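Jedalano Student Robotics Club - Bench Inspection Checklist, Station 2
Completed before the practice run on Monday, March 7, 2022 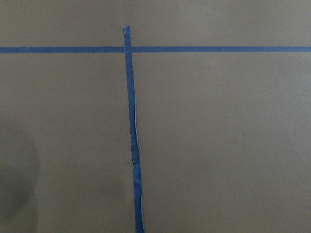 SECTION A: WORK SURFACE AND TAPE MARKINGS

Inspected by: Maribel Marulanda
Team in attendance: Efraín Mamani, Haruto Arai

A1. Surface clean and free of grit - PASS
Comment: One tiny pale speck to the right of the tape. Wipe down before the run.

A2. Cross tape laid flat - PASS
Comment: Straight, with no wrinkles. No action needed.

A3. Long tape laid flat - FAIL
Comment: Creased along much of its length, with pale lines on the right-hand edge lower down. It also leans. Replace the full strip and press it down with a ruler. Do not patch.

A4. Tape ends trimmed - ADVISORY
Comment: The short end above the crossing is irregular. Cut square when the strip is replaced.

A5. Lighting even across the marked area - ADVISORY
Comment: Soft shadow at the lower left. Mr Mamani is to check the lamp position with the arm parked.

SECTION B: ARM AND CONTROLS

B1. Emergency stop tested by a student and by the supervisor - PASS

B2. Reach limit set to 896 mm - PASS
Comment: Was 1000 mm in January. The lower figure applies to all teams using the Kekent task sheet.

B3. Cables clipped and clear of the joints - PASS

B4. Safety glasses available for each person at the bench - FAIL
Comment: Two pairs are scratched. Request replacements from Room 104.

SECTION C: RELEASE

The station may not be used under power until A3 and B4 have been corrected and initialled. Advisory items may be dealt with during the session - the supervisor must be present.

Re-inspection: Haruto Arai
Supervisor: Fidelina Palomino

Jedalano Student Robotics Club | Contact: Room 147, Espinoza Building | © 2022 | Back to top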